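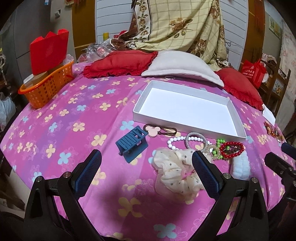 Floral bedding in pink and purple.

Domínguez House, Bollstead
Progress report to the Wonusier Fund
21 November 2019

Period covered

This report covers the time since our last report to you, which went out before the September opening. It follows the headings in the grant agreement. The budget sheet is attached separately, and the figures in it have been checked against the bank statements through the end of last month.

As a reminder, Domínguez House gives a place to sleep to people whose relatives are patients at the hospital in Bollstead and who live too far away to drive back and forth each day. Guests pay what they can. The Wonusier grant pays for furnishing, bedding, laundry and the booking system. Rent and heating come from other sources and are not covered here, except where they affect the grant.

Opening and use of the rooms

The house opened in September with all 16 beds ready. The original plan was to open the ground floor first and the upstairs rooms later in the fall. The fire inspection for both floors was done in a single visit, so there was no reason to wait.

From opening through the end of October we provided 144 guest nights. This is below what we had expected for the period. The first weeks were very quiet. Most of the bookings came after the hospital put our phone number on the sheet it gives to families at admission. Before that, people were finding us only by word of mouth or from the notice in the parking garage, and several guests told us they had already spent a night or more in their car or in a waiting room chair before they heard about the house.

Stays have been shorter than planned for. We set up the rooms with week-long stays in mind, but many guests leave after 2 nights and some come back later for another short stay. This makes more work for housekeeping than the same number of nights in longer stays would, and it has changed how we use the laundry budget (see below).

We have been full on a few nights. When that happens we give callers the numbers of the two motels on the county road. We do not have an agreement with either of them on price, and we would like one.

Furniture

All beds, mattresses, nightstands and lamps in the purchase plan have been bought and are in use. The armchairs for the shared sitting room were delivered with one damaged leg and the store replaced that chair at no cost. The tall wardrobes in the plan would not go up the back stairs. We bought open rails with a shelf instead, and the difference in price stays in the furniture line for now.

Mattress covers were not in the original plan. We bought them after the hospital's social work office advised it. They zip all the way around and can be washed hot. The cost was approved by your office by email before the order was placed.

Bedding and laundry

Bedding was meant to be all plain white and bought from one supplier. The supplier could deliver only part of the order in time, so we filled out the rest with sheets given by local families and a church in Bollstead, all of it new or close to new. The result is a mix of colors and prints. Guests seem to like it, and housekeeping finds it easier to tell the sizes apart. We now ask donors for cotton or a cotton blend, and we turn down anything that needs ironing.

The remaining white sheets arrived in October and are kept on the shelf as spares.

The laundry service we had planned to use picks up once a week. With short stays that is too slow, and in the second week of operation we ran out of clean pillowcases. We now wash sheets and pillowcases in the house and send out only blankets and mattress covers. The washer that came with the building is slow but works. The dryer failed in October – a worn belt, then the heating element – and was repaired both times. If it fails again we would prefer to replace it and pay for it out of the unspent part of the laundry service line. We are asking for your approval of this now so that there is no delay later.

Booking system

We are using Fellia for bookings. The setup took longer than expected. Our first version let people book online without a hospital contact, and we received requests from travelers who took us for a cheap hotel. Online booking is now switched off and all bookings go through the phone or the social work office, with our staff entering them in Fellia afterward.

The calendar and the housekeeping list work well. The monthly report does not. It counts a guest who changes rooms as a new guest, so the numbers in this report were taken from the paper register instead. We have reported the fault and expect a fix, but have no date for it.

Staff

The house coordinator position has been filled since before the opening. The two part-time housekeeping positions are filled as well, although one of them was vacant for most of October. During that time the coordinator covered the weekend room changes. Those extra hours are shown on their own line in the budget sheet.

Night cover is still on call by phone. So far there have been 4 calls after midnight, all of them about the front door code. We have moved the keypad light and put the instructions on the booking card in larger print.

Guest comments

A comment card is left in each room. Most of the cards that come back are positive about the quiet and the distance to the hospital. Complaints have been about thin curtains on the street side, the noise of the upstairs bathroom fan, and the lack of a second microwave. The fan has been fixed. Lined curtains are on order for the street side rooms and will be paid for from the furniture line.

Several guests asked for a later check-out on the day a relative is discharged, as discharge times often slip into the afternoon. We now allow this whenever the bed is not needed the same day.

Spending

Furniture is under budget because of the wardrobes. Bedding is slightly over. The laundry service is well under and is likely to stay that way. The booking system is on budget. We are not asking for any additional money in this period.

Decisions we need from you

Approval to use the laundry service line for a replacement dryer, if needed.

Approval to carry the unspent furniture money into the next period.

Confirmation of whether the next report should count guest nights or individual guests. The grant agreement mentions both.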